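Harb House, ground floor: indoor safety walk-round
Checked in September, start 9 a.m. Unit 746, Hikthorpe

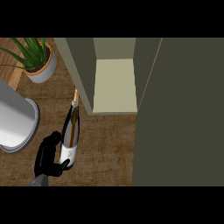 Floors and walkways. Passed with comments. The main corridor is clear from the front door to the rear exit. Two threshold strips by the Vumulari office have lifted and need new screws. Keep potted plants back from walking routes - long pointed leaves like these can trail out over a wood floor, and a brown floor does not show up a spill well. Mats at the front door lie flat.

Exits. Passed. Both doors open fully from inside without a key. The rear door drags on the sill in damp weather, so plane the bottom edge before winter.

Lighting. Failed. Four tubes are out on the stairs down to the Flusia storeroom. Replace this week. Emergency light over the rear exit held for the full test.

Electrical. Passed with comments. Extension cord in the copy room is run under a rug. Remove it and use the wall outlet. Panel door closes and the breakers are labeled, apart from the bottom row.

Fire extinguishers. Passed. Gauges in the green, pins and seals in place. The tag on the kitchen unit is hard to read and should be rewritten.

First aid. Failed. Burn gel out of date, no large bandages. Reorder both.

Storage. Passed. Nothing stacked near the heater. Ladder is back on its hooks.

Recheck failed items in two weeks. Comments can wait for the next regular walk-round, except the extension cord - do that today.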